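Last updated: 2018-03-25

3.2 The catalogue and its gaps

Small industrial and noise labels keep poor records, and they tend to be proud of it. Seno, which ran out of a flat in Bralham and put out cassettes, then CD-Rs, then cassettes again once they were respectable, is a fair case. Its founder, Bernd Seidel, numbered the releases in the order he thought of them, which was seldom the order in which they appeared. Four catalogue numbers were given to records that were never made. One of these has been reviewed twice, both times favourably.

To get any further we had to settle what counted as a release. Seidel's own view, given to us in a long letter, was that anything he had posted to another person qualified. We took a narrower line and asked for a title, a catalogue number and at least one surviving copy. This cut the list by 40 items and ended the correspondence for several months.
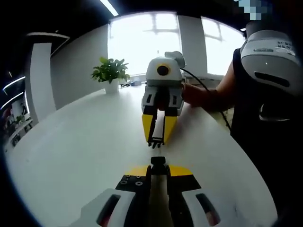
Figure 3.

The remaining entries were checked against the mail-order lists kept by Kettler, the shop that handled most of the label's sales abroad. The lists run to 1,823 lines, typed by someone with firm opinions about track titles and no patience for umlauts. The duo Vasivden appears under six spellings, two of which later turn up on the duo's own sleeves. We have kept the spelling on the first cassette, on the grounds that the members must have been paying some attention at that stage.

Remixes were harder. It was the habit at Seno to close an album with a remix by a friend of the label, and for the friend to reuse the same piece, renamed, on a record of his own. Where two such tracks match in length and source material we treat them as one work with two titles. Where they match in everything except volume we have done the same, although Seidel regards the louder one as a separate composition.

Edition sizes are given as printed on the sleeve. Most claim 20 hand-numbered copies. We have seen three different copies numbered 7 of the same cassette, all in the same handwriting, and suggest that the printed figures be read as a statement of mood. Section 3.3 deals with the live recordings, for which no figures were ever printed at all.

Contact | Copyright remains with the authors | Back to top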